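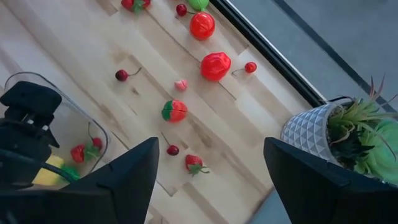 **Ladan Yazdani**

## Report on a Visit to the Mullow Flooring Mill

The visit was made on behalf of the Trekley Building Department, which is reviewing its standards for wood floors in public buildings. The mill at Mullow is operated by the Esfahani company and has supplied strip and plank flooring to schools and town halls in the region for more than 100 years. Sepehr Salehi, the production manager, led the tour and answered questions afterward in the mill office.

Rough boards arrive by truck and are stacked outdoors under a roof, with thin strips of wood between the layers so that air can pass through. Maple and ash make up most of the stock. After a period in the yard, the boards go to one of 2 kilns. The mill dries its lumber to a moisture content of 7 percent. Mr. Salehi stated that most complaints about gaps and cupping are traced to the building and few to the boards, and he showed us return records from the previous winter in support of this. The records did not cover all customers, and the Department may wish to request the remainder.

From the kilns the boards pass to the ripping and planing lines. Knots and splits are marked by hand with a wax crayon before cutting. The tongue and groove are cut in a single pass. Knives are changed at the start of each shift, and a sample board is checked against a steel gauge kept at the end of the line.

Grading is done by eye at a long bench under daylight lamps. The graders sort pale floors into three classes by color and grain. A board with a mineral streak may be sound in every other respect and still be placed in the lowest class. Since September the mill has offered this class at a reduced price under the name Devow. It appears suitable for storage rooms, workshops and corridors, where appearance is a minor concern.

The finishing room was closed for filter replacement and could not be inspected. Written information on the water-based finish was provided and is held with the Department's papers. Dust collection in the rest of the building was in good order, although the noise near the planers made conversation difficult.

Samples of 13 boards, covering all three classes, were brought back to Trekley. They will be kept in the records room through the heating season and measured for width each month.

October 25, 2020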